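Home Browse Issues Authors Contact Search

4.2 Two-arm paper handling

The second group of tasks concerns thin sheets. In the first group (Section 4.1) all objects were rigid, and the policy could recover from a small error of position by closing the gripper a second time. With paper this is seldom possible. A sheet slides when it is touched, it bends when it is pushed from the side, and after one bad contact the state of the task may be very different from anything in the demonstrations. We therefore consider paper handling a useful test of whether the contact term introduced in Section 3 has a real effect on behaviour, or only lowers the training loss.

The task is defined as follows. A clipboard and a single sheet of white paper are given. The robot should bring the sheet onto the board, press it so that it stays in place, and correct its angle if needed. Either arm may be used for any of these actions. We do not tell the policy which arm should press and which should wait, and in the demonstrations both choices occur. The operators were asked only to work at a calm speed and to avoid crossing the arms.

We collected 400 demonstrations of this task by teleoperation. Three operators took part, and each of them received a short training session before recording. Demonstrations in which the sheet fell from the table were kept if the operator was able to finish the task afterwards, and removed otherwise. We believe that keeping the recovered cases is important, although we did not test this separately.

Other objects are present on the table during both training and evaluation. They have no role in the task and the policy must learn to leave them alone. Between episodes their places are changed by hand. We did not try to make the clutter equal for all methods by exact measurement, but the same person arranged it for all of them, following the same written list.

4.2.1 Compared methods

We compare Filteslow, our full method, with two others. The first is Grernumis, which uses the same image encoder and the same action head but predicts the two arms independently. The second is Filteslow without the contact term, and we write this as Filteslow-NC in the tables. All three methods were trained on the same demonstrations, with the same number of gradient steps and the same image resolution. For Grernumis we also tried a longer training, but the result did not become better, so we report the shorter one.

Each method was evaluated with 10 starting positions of the sheet. The positions were marked on a template which was removed before the robot started to move. An episode is counted as successful if the paper rests on the board when both arms have returned to their waiting posture, and if no corner of the sheet is folded. A sheet that overhangs the board is accepted, because the sheet in many demonstrations overhangs as well. We are aware that this rule is generous. A stricter rule, which measures the angle between paper and board, is used in Section 4.4.

4.2.2 Observations

The clearest difference between the methods is in the moment of pressing. Grernumis often opens the gripper too early, and when the arm goes up the sheet moves with it. Filteslow-NC presses in the correct area but does not hold for long enough, so that the second arm begins its motion while the sheet is still free. Filteslow keeps the pressing arm down until the other arm has taken a stable position near the table. We did not program this order of actions. It is learned from the data, and the contact term makes the learning of it easier.

Figure 4 gives a typical instant of this phase. It is the left arm of the robot which presses here, and it appears on the right side of the image, as the camera faces the robot. The right arm stays above the table surface with its gripper open. 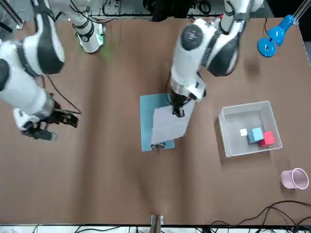

Figure 4. Pressing phase of the paper task. The gripper of the left arm is on the sheet, which lies at a slight angle on the clipboard. The bin with cubes and the cup are among the objects not used in the task.

4.2.3 Failure cases

Most failures of Filteslow belong to one of two kinds. In the first kind, the gripper comes down near the border of the paper and the sheet turns around the contact point. The policy usually tries to correct this, but the correction is in the wrong direction when the board is partly hidden by the forearm. In the second kind, the metal clip of the board is touched during the approach, and the whole board moves together with the paper. A camera on the wrist could reduce both problems, as was suggested to us by Washington Figueiredo after he read an early version of this section. We leave it for future work.

We also observed that shadows of the arms on the table had less influence than we expected. Moving the lamp between episodes changed the shape of these shadows strongly, and the behaviour of Filteslow remained almost the same. For Grernumis we saw more hesitation before contact, but we have not enough episodes to make a firm statement.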